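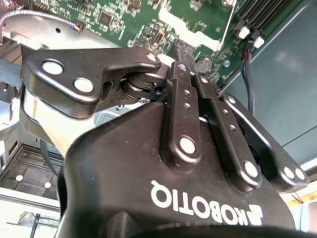 Home Topics Unanswered Tags Members Log in

Search all posts Go

Our small law office wants a chat assistant for intake. How do you keep it from giving legal advice?

Hi all, longtime reader, first time I've put anything up. I'm the office manager at a two-lawyer practice in Tillholm (mostly landlord and tenant stuff, some wills, the odd neighbor fight over a fence) and I've been handed the job of picking a chat assistant for our website. The idea is that people who land on the site at ten at night can type what's going on, and by morning I have a tidy summary instead of a voicemail that says "call me back" with no number.

We did a trial of Podico back in April. It was pretty easy to set up, I'll give it that. You paste in your office hours and your practice areas, pick a greeting, and off it goes. The trouble started when I read the transcripts. We had 90 chats in the trial and in 7 of them the thing more or less told the person what to do. One lady wrote that her landlord was keeping her deposit, and it came back with "you are entitled to the full amount and should stop paying rent until it is returned." My boss went white. We called her first thing, and luckily she hadn't done it, but wow.

So my questions, all in a lump, sorry:

Is there a way to lock these things down so they only collect information and never give an opinion? I wrote "do not give legal advice" in the settings box and it clearly didn't care.

Do I need a notice at the top of the chat, and does a notice do any good if the bot then goes and says something silly anyway?

And what about the conflict check? Somebody could spill their whole story and then we find out we already represent the other side. On the phone I ask for names before they get going. The bot just says "tell me what happened!" like it's everybody's best friend.

We've also had a sales call from Flademier, who say theirs is made for law offices, but the price is a good bit higher and I can't tell from the brochure what's different. Budget is 700 dollars for the year if I beg, less if I don't. I'm not a tech person but I can follow steps if you write them like you're talking to your aunt.

Thanks in advance!

Tags: law office, chatbots, client intake

posted by frontdesk_fern

3 replies, sorted by votes

posted by paperclip_parade

Oh I feel this one in my bones. I run the front office for a family law practice and we went through the same thing, down to the boss turning white.

What fixed it for us was to stop letting the bot talk freely at all. Most of these products have two ways of running. One is the open chat, where it makes up its own replies, and the other is usually called a guided form or a flow or something like that, where you write every line it can say and it just walks the visitor from one to the next. It feels less fancy (okay, it feels like a form wearing a hat) but it can't tell anyone to stop paying rent when that sentence isn't anywhere in it. Go digging in your Podico settings for something along those lines. I haven't used that one myself, so I can't tell you which menu.

Our order goes like this. First the notice, and they have to click that they've read it before the text box even opens. Then their name and the best way to reach them. Then the full name of the other person or company involved. Then it asks which kind of matter it is from a list. Only after that does it ask for a short description, and I capped the box at 786 characters, which sounds like a crazy number but I was fiddling with the limit until our longest useful test message fit. People will write you a novel otherwise! And a novel is the last thing you want before you've run the names.

The notice says, more or less, that this is an automated assistant, that using it doesn't make you a client of the office, that it can't give legal advice, and please don't send anything confidential or urgent through it. One of your lawyers should write the real wording for your state. Don't copy ours off the internet, and please don't let the bot write it (I tried that, it was cheerful and wrong).

Will the notice save you if the bot goes rogue? My boss's view is don't count on it. Someone who reads "not legal advice" and then gets what looks like legal advice two lines later is going to believe the second thing. So I'd put my energy into the flow, and treat the notice as something you'd want to have anyway.

Two other bits, while I'm rambling. Put a line near the start about deadlines. We get people who have a hearing the next morning and think typing into the chat counts as telling a lawyer. Ours asks "do you have a court date or a deadline in the next week?" and if they click yes it shows the phone number in big letters and says to call. And read your transcripts every single day for the first month. I do mine with coffee. You learn a lot about how people word things, and I changed our matter list three times because visitors kept picking "other" for stuff that had a perfectly good category with a name only a lawyer would use.

posted by quietmodem

just use a contact form. name, phone, other party, what's it about. free. we had a bot for a while and took it off and got the same number of calls

posted by halfpastnine_helper

I set up this kind of thing for small offices, so grain of salt, I'm used to being paid to say it's complicated. I agree with most of what's been said, and the plain contact form is a perfectly good answer if your visitors are okay with it. Some of mine weren't. They'd open the form at night, see a blank box and leave, and a chat that asked one thing at a time got them through it.

On the settings box: writing "do not give legal advice" is a request, and these programs are bad at spotting when they've crossed that line. "You are entitled to the full amount" reads to the software like a kind thing to say to an upset person. If you're set on open chat, you'll do better giving it the exact sentence to use when anybody asks what they should do. Something like "I can't answer that, but I can pass your message to the office and someone will call you on the next business day." Then test it by being sneaky. Ask what a friend should do. Ask what most people do. Say you're just curious. Say you're crying. I spend an afternoon on this with every office and I nearly always get one to slip, which is why I also end up recommending the guided version for anything legal or medical.

Language is something to think about too. One office I worked with has a lot of Vietnamese-speaking clients, and their old bot dropped the accent marks when it made the summary, so Đào came through as "ao" with the first letter just gone. Try running a conflict check on that! They were searching their files for the wrong name and getting a clean result every time. So type in some names with accents, hyphens and apostrophes during your test and look at what lands in your inbox, as well as what shows up on the screen.

For the Flademier people, I haven't put theirs in anywhere, so I won't guess. I'd ask them these by email so you have it in writing:

Where are the transcripts kept, and can you delete one yourself?

Do they use your visitors' messages to train anything?

Can you turn off free replies completely?

Can it ask for names before the story, and stop there if you want to look first?

What happens to your data if you cancel?

If the answers come back mushy, keep your money. And ask Podico the same list, seeing as you already have transcripts sitting there from the trial. I'd want to know what became of those 90.

One more on cost. Check whether the price is per chat or flat. I had an office get a nasty bill after a spam run where some other bot was chatting to their bot all weekend long.

posted by frontdesk_fern

You are all wonderful, thank you. I found the guided setting (it was under "Conversation style," of all places) and I've got the names moved ahead of the story now. My boss is writing the notice herself. I tried the accent test too and it turned an apostrophe into a row of gibberish, so that's on my list to send to support. Emailing both companies the questions this afternoon, and if the answers are bad we'll go with the plain form and I'll spend the 700 on a better chair.

Last activity Aug 31, 2021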